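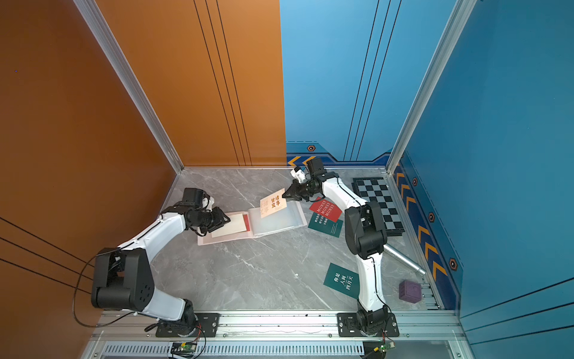 Brazo derecho con la tarjeta crema en la pinza, encima de la funda de plástico.

De: Nhyira Dramani
Para: lista del taller de Premcombe
Fecha: 28 de junio de 2021
Asunto: Re: Re: los dos brazos y la cuestión de las tarjetas

Hola a todos:

Contesto a Ayuba debajo de sus párrafos, que es como se hacía antes y como se sigue haciendo en esta lista por mucho que proteste Alfie. Los que solo queráis saber cuándo queda libre la mesa grande podéis saltar al final.

Ayuba Nutsugah escribió:

> Nhyira, vi el montaje al pasar y tengo preguntas. La primera es por qué
> dos brazos. En enero dijiste que con uno te sobraba y que el segundo era
> «por si acaso». ¿Cuál ha sido el caso?

El caso han sido las fundas de plástico. Con un solo brazo, meter una tarjeta en una funda es empujar la funda por toda la mesa hasta que encuentra una pared. Lo comprobé durante buena parte de la primavera y puedo confirmar que siempre encuentra una pared. La idea es que el izquierdo sujete y el derecho meta la tarjeta, así que los atornillé uno al lado del otro en el mismo perfil de aluminio, mirando hacia el mismo lado, como dos comensales que no se hablan.

Compartir perfil tiene su precio. Cuando un brazo frena de golpe, el otro se entera. He puesto las dos placas base lo más separadas que permite el perfil sin que las pinzas dejen de encontrarse en el centro, y en el programa he limitado la aceleración del hombro. Korkor propone dos perfiles independientes. Tiene razón, pero para eso hay que desmontarlo todo, y prefiero seguir un rato más sin que la tenga.

> Segunda: ¿de verdad hacía falta un suelo que parece el vestíbulo de un
> banco? Lo digo por las cámaras, no por el gusto, que también.

El veteado de mármol no lo elegí por elegante. Era lo que quedaba del pedido de Natalina y salió gratis. Para la segmentación es un fastidio moderado: de vez en cuando el programa ve una veta blanca y le parece el borde de un papel, y el brazo baja con toda solemnidad a recogerla. Desde que Binden filtra por altura pasa mucho menos. Si alguien tiene una plancha gris lisa del mismo tamaño y ganas de deshacerse de ella, la cambio sin hacer preguntas.

Los paneles naranja y azul se quedan. Con un lado de cada color sé en qué dirección estoy mirando cuando reviso las grabaciones a las once de la noche, y a esas horas es de agradecer.

> Tercera: las tarjetas. ¿Por qué no usas cartulinas blancas con un número,
> como una persona normal? Y quita el tablero de ajedrez, que parece que
> vayan a echar una partida.

Empecé con cartulinas blancas. El problema es que todas son la misma cartulina, y un sistema que acierta siempre con la misma cartulina no sabe gran cosa. Las que uso ahora tienen el fondo rojo, verde oscuro o crema y letras de todos los tamaños. La que pone MONEY tres veces es la preferida de las visitas. Las que están en chino son las que más guerra dan al detector, en particular la crema: tiene caracteres pálidos en el fondo y según la luz los toma por sombra, por arruga o por nada.

El tablero no se toca. Lo uso para calibrar, y en cuanto lo guardo alguien da un golpe a la mesa (no miro a Alfie) y hay que volver a sacarlo. Vive al fondo a la derecha, medio tapado por la articulación del brazo, y por tanto antes de cada calibración tengo que apartar el brazo. Sí, ya lo sé. Buscadle otro sitio que no estorbe y lo muevo.

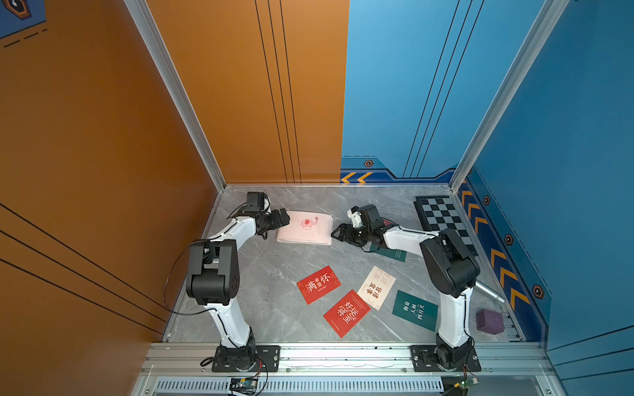

Sigo con lo que no preguntaba Ayuba pero preguntará. El orden de trabajo que llevo ahora es repartir las tarjetas por el suelo sin mucho criterio, giradas cada una a su manera, y elegir una. El cilindro y el cubo morado no participan. Son estorbos con sueldo fijo: obligan al planificador a tener en cuenta que en el mundo hay más cosas que tarjetas. La primera semana los dejé fuera y las trayectorias salían preciosas e inútiles.

Lo difícil es levantar la tarjeta. Una cartulina plana sobre un suelo liso no ofrece nada que agarrar, y la pinza negra tiene los dedos pensados para cosas con grosor. He probado a bajar con un dedo apoyado, arrastrar un poco y cerrar. De 57 intentos apuntados en la libreta, la mitad larga acaba con la tarjeta entre los dedos y el resto con la pinza cerrada sobre aire y muy convencida. Los dedos de goma que venden en Fokex agarran mejor, pero dejan marca en las tarjetas rojas y se despegan con el uso. Si alguien imprime en flexible, que me diga con qué dureza, porque las dos que he probado yo sirven una para borrar lápiz y la otra para nada.

> Por último, el cable del brazo izquierdo. Eso va a acabar mal.

El cable negro hace una curva ancha al lado del brazo, sí, y es fea. La versión bonita, con el cable bien ceñido al codo, duró dos tardes: al estirar el brazo tiraba del conector y la articulación perdía la comunicación justo en el peor momento, es decir, con la pinza bajando. Con la curva suelta no tira de nada. Acepto una cadena portacables si me la regalan.

Las placas verdes que cuelgan delante de cada base también van a cambiar de sitio. Ahora quedan a la altura exacta de la manga de quien se asoma, y sus cables son finos. Natalina ha dibujado una tapa con ranuras que se atornilla al perfil. Me falta que alguien con la fresadora en condiciones le dedique una tarde, y la de Boateng sigue con el husillo torcido.

Cosas prácticas:

El bucle de control va a 30 Hz y de ahí no pienso subirlo hasta que cambie la fuente. A más velocidad el hombro derecho vibra y se oye desde la calle.

El perfil delantero mide 68 cm. Lo pregunta todo el mundo y me canso de sacar el metro.

La calibración lleva unos 25 minutos si no se habla conmigo mientras tanto.

La mesa grande la necesito hasta que termine con las fundas. Korkor, tu torno puede volver a su rincón cuando quieras, el enchufe de la izquierda está libre. Y si vais a apoyar tazas, que sea fuera del recinto, porque el detector ya tiene bastante con las vetas.

El código está en la carpeta compartida, en binden-tarjetas. El archivo que se llama «definitivo» es viejo. Usad el que se llama «prueba».

Nhyira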